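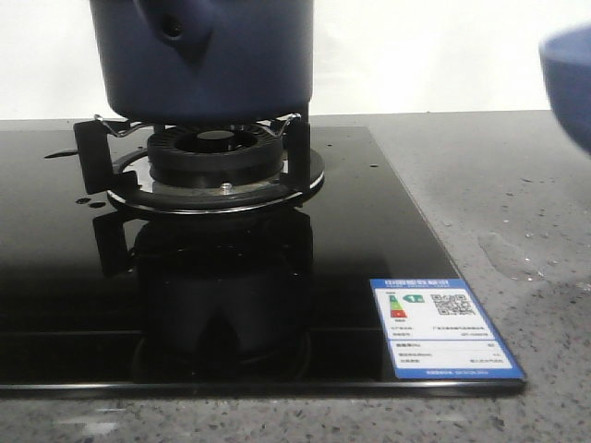

Boiling eggs, blanching greens and making broth all start with a pot of water on the burner, and most of the trouble people have on a glass-top gas cooktop comes from that first step. Set the pot down so its base rests level on the pan support. If your support has small silver wire clips bent over the tops of the arms, as this one does, check that the pot isn't pushing one out of place. Look at the glass as well. Droplets like the ones beside the burner should be wiped up before you light it, or they dry into white marks that are hard to get off later.

What you need

A pot with a flat base
A bowl for carrying water
A dry cotton cloth
A lid or cover that can be lifted off easily

Step 1. Place the pot

Put the empty pot on first and fill it where it stands. Carrying a full pot from the sink is how water ends up on the controls. Bend down and look across the glass. You should see the base meeting the support on both sides. If the pot rocks, turn it a little and try again. My old Brimholm pot has a slight bulge in the bottom and never sat right on any stove, so it now holds onions.

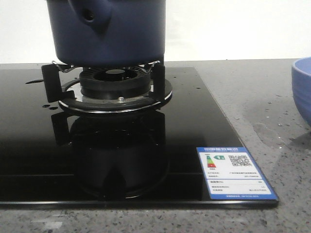
Check the base of the pot against the supports at eye level.

Step 2. Check the burner

The burner head should lie flat, with the slots clear. With the gas off and everything cool, lift the head and set it back down if it looks crooked. A crooked head gives a flame that is high on one side. Brush out any crumbs with a dry toothbrush. Do not poke the slots with a wet cloth.

Step 3. Find the right knob
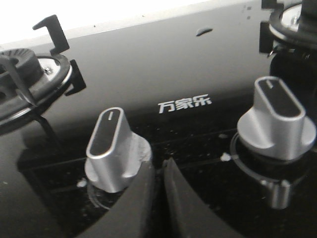

Do this before you light anything, particularly in a kitchen you don't know. On my last stove, a Sturer, the left knob worked the right burner and I never got used to it. Push the knob in, turn it, and hold it for a few seconds after the flame catches. If it doesn't catch, turn it off and wait for the gas to clear before you try again.

Step 4. Add the water 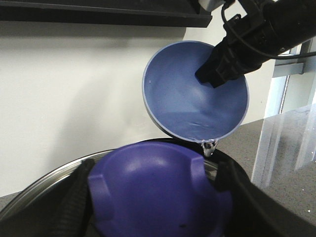
A bowl is easier to control than a jug when you are topping up a pot. Keep it low, tip it slowly, and let the water run off one point of the rim in a thin stream, the way it is coming off the light blue bowl. Pouring fast makes the water sheet down the outside. Stop well below the rim of the pot – it needs room to boil.

Step 5. Bring it up

Start on medium and go higher once the outside of the pot is dry. The flame should stay under the base. For 4 eggs I give them 11 minutes from a full boil, then move them straight into cold water.

Wiping down

Turn the gas off, let the glass cool, and go over it with a damp cloth and then a dry one. Buff the metal around the burner last.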